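When the Robot Does the Washrooms

Student project report, Work and Society module
September 2021

I should say at the start that I came to this project knowing next to nothing about cleaning and even less about robots. I had a summer job lined up at Rurna, which looks after offices and a couple of conference buildings, and my tutor said I could use it for the report if I asked the right people nicely. So I did, and they said yes, and I spent most of July following the evening shift about with a notebook (and quite often a mop).

Rurna is getting ready to bring in a washroom cleaning robot called the Lotard. The company that writes its software is Dristus, and they let me sit in on their planning calls, which was very kind of them considering how many basic questions I asked. The robot is meant to wipe down basins and do the floors. People would still do toilets, bins, refilling soap and anything odd.

I talked to 5 cleaners properly, some of them more than once, and to Bradley Tindall, the shift lead at the Orbán building, where the first robot is supposed to go. I'd expected everyone to be worried about losing their jobs. Some were! But what came up far more often was the order of the work. Everybody on that shift has a route. They know which washroom gets busy late, which tap drips, which floor you leave till last so you don't walk over it again. Bradley told me the route took him years to get right and it has never been written down anywhere.

The robot needs it written down. That was the biggest thing I noticed, bigger than any of the clever stuff. Before the Lotard can do a single room, someone has to decide what clean means, in what order, and what to do when there's a coat on the floor. At Rurna that someone has turned out to be the cleaners, in meetings, during the day, when they'd normally be asleep or with their kids. They get paid for the meetings now, but for the first few they didn't, and people were still cross about it when I left.

The second thing is hands and backs. One of the women I shadowed bends over basins all evening and her wrist is strapped up most weeks. She was the keenest of anyone on the robot. She also said she'd miss the basins a bit, because it's the part of the job where you can see you've done something, and I thought that was fair enough.

Dristus do a lot of the robot's practice in simulation before it goes anywhere near a real washroom. The sessions I watched were slow going. A room gets loaded, the fixtures get moved, it all gets run again. They told me they had 1040 room layouts at that point and wanted more.
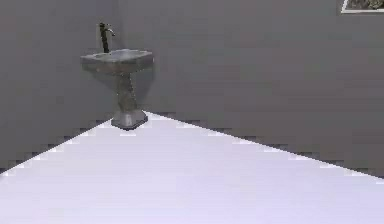 When I described the simulated rooms to Bradley he laughed and asked where the people were. His shift is full of interruptions — somebody wants the loo while you're halfway through, somebody's lost an earring, somebody just fancies a chat. He reckons that's nearly 100 minutes of a long evening. I didn't time it, so take that as his figure and not mine. Dristus said people would come later in the testing, and I believe them, but I do think the shift should be asked what those people get up to.

If I did this again I'd talk to the office staff too, as they're the ones who'll meet the Lotard at the basin. I'd also ask for the pay details earlier. Rurna have promised no cut in hours for the first year, and after that it's "under review", and I couldn't get anybody to tell me what the review will look at. Bradley has asked for a seat on it. He hadn't had a reply when I finished my last shift.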